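Irkdale Allotment Holders, notes from the July get-together, 17 Jul 2018

Right, my turn with the pen again, so apologies if I've missed anything (I was pouring the tea for the first bit). Good turnout considering the heat, and the Triltow lot came over as well, which was lovely!

Water first. The tank by the top gate is down to the last third and we all moaned about it. Siiri Rätsep has had a price from Ladex for a second tank, 3,000 litres, delivered but not fitted. I said we should just get on with it and most people agreed, though Mo wants to see whether the old stand will take the weight. He's going up with a tape measure before we order.

Plots 7 and 30 are still overgrown. Both had letters in March and we've heard nothing back from either. One more letter, then they go to the waiting list. I felt a bit mean writing that down but the bindweed is through to my side now and I've lost half a row of beets.

Blight: none yet on our side, touch wood. Triltow have had it on their earlies. Please don't put tops on the shared heap, take them home.

The harvest supper is on again, same as last year, bring a dish and your own plate and cutlery. I'm doing the bean noodles. Yilma Hall is booked and we get the key 2 hours early, so tables can go out before the food arrives.

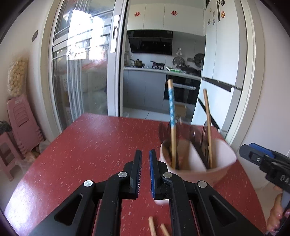

Pauline asked for it to be added that she never agreed to the tank going by the top gate, and would like it down near the sheds where people with the lower plots can reach it.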